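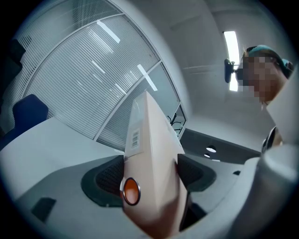 Grasp-width filter again, spent most of the afternoon on it. The segmenter keeps merging pale objects into the gripper body when both wash out under ceiling lights. Tall cream box between two dark pads should be easy, and the mask still leaks down into the gray housing. Tried a fixed mask for the housing. Better. Reran on 220 clips, 21 still bad, all of them with the fisheye rim eating a corner. Will crop tighter.

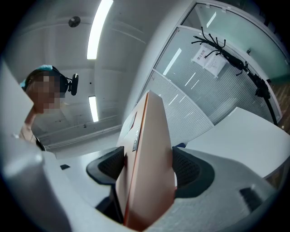 Next is the timestamp thing. Width log lags video by 6 frames on anything exported before Tassanee's patch, so the planner sees a closed grip while the fingers are still open. She wants to fix it in the loader, I want to re-export evrything. Probably lose that one. Yee-man has the branch if anybody needs it, dont merge yet.

Posted November 2018 by Andor Győri
Filed under: perception, tooling
This site uses cookies. By continuing to browse you agree to our use of cookies.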